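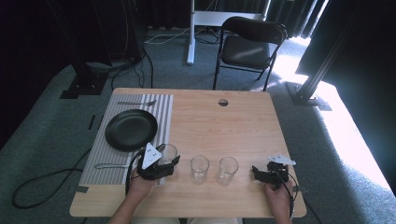
Prelaris (software)

Enciclopedia > Robótica > Software de manipulación

Prelaris es un programa de planificación y control para pinzas robóticas, publicado por la firma Brunoseck en mayo de 2019. Aprende tareas de mesa, como colocar vasos y cubiertos, a partir de demostraciones hechas con pinzas de mano.

Funcionamiento

El módulo de percepción estima la posición de cada pinza y la asocia a su apertura. El planificador propone después una trayectoria para cada brazo. Brunoseck lo califica de «general», término discutible: las 300 demostraciones de la versión inicial procedían de una sola sala. 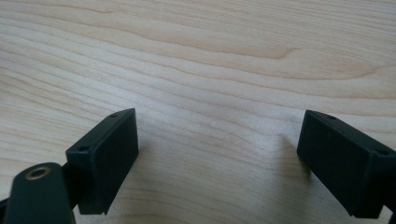
Pinza de mano abierta sobre una superficie de madera clara.

Críticas

Según Brunoseck, el sistema completó 278 de 300 ensayos. La cifra no se ha reproducido fuera de la empresa y el informe no define qué se considera un ensayo completado. El grupo Ashour objetó además que los vasos transparentes apenas figuraban en la evaluación. Trukia, un planificador anterior, nunca se comparó en igualdad de condiciones.

Utilizamos cookies propias para mejorar la navegación. Aceptar | Configurar

Contacto | Aviso de copyright | Volver arriba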